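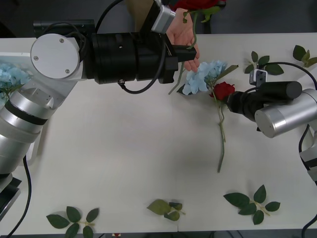 What is the Palomino project supposed to do by the end of the year? Build a small bouquet out of artificial stems with two arms working together, starting from flowers laid out on a table, and do it from a policy the students have trained themselves.

August 25, 2020. Robotics project notebook, Prultville, flower table.

I'm writing this up the same evening because last time I left it until the weekend and had forgotten half of it, and the half I forgot was naturally the half everyone asked me about. So bear with me if it rambles a bit (it will ramble).

We are still on roses and hydrangeas. I know a couple of you were hoping to get to the bigger assortment by now, and I was too, but I'd much rather we got comfortable with two kinds of bloom first. The rose is the nasty one. The head is heavy for its stem, so if you take hold too low the whole thing swings as soon as it's off the table, and then the other arm is chasing it. Taking it just under the sepals is better, though you have to come in slowly or you nudge the head away from you. The hydrangea is forgiving by comparison, a big soft target, but it springs back when you let go and ends up turned from where you wanted it.

Episode count in the log now stands at 1,180, and that's after throwing out the ones with dropped frames. The target we wrote on the proposal was 3,105, which came from a spreadsheet and a lot of optimism back in January. I still think it's reachable if we keep sessions short and swap operators before people get tired and sloppy. You can really see the tiredness in the traces! The approach gets jerky and the pauses get longer, and I'd like us to stop before that point.

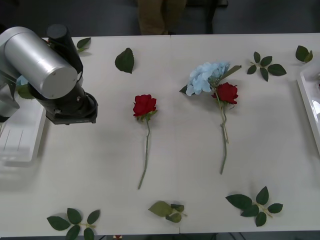
The leaf sprigs go down first, spread out well, and then the flowers on top of the free space. I'd like everybody to stick to that order when they reset. We had a stretch of the log where one team laid flowers first and squeezed the leaves in wherever there was room, and it made those layouts look different from everyone else's in a way that the model is bound to pick up on. It's a small thing, but please, leaves first. And do vary where the sprigs go. I love a tidy table as much as anyone, but if they land in the same spots every time we're teaching the arms a map of the table.

Stems should point more or less toward the near edge for this block. We'll do the crosswise layouts in the next one, once the wrist limits have been looked at again. I tried a few crosswise grasps by hand-driving and the left wrist runs out of travel sooner than I expected, so that needs a proper think before we spend a session on it.

Settings, for whoever runs next: I kept the Drukel teleop build we had before and did not take the update. Gripper closing force is at 8 on the Gutico panel. Higher than that and the artificial petals keep a crease, which looks sad and also changes how the rose sits next time. The training run I started before going home is set for some 800 steps, purely to check that the new episodes load properly, so don't read anything into the loss curve. 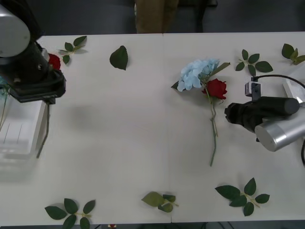 To do before next session

Check cable slack on both arms through the full reach, especially at the wrist cameras.

Sort the box of spare sprigs and pull out any with leaves coming loose.

Write down the leaves-first rule on the reset sheet, in big letters.

Look at the left wrist limits and decide about crosswise stems.

Bring more rose stems. The ones we have are getting bent, and I'd like a few fresh ones in the mix so the arms see both.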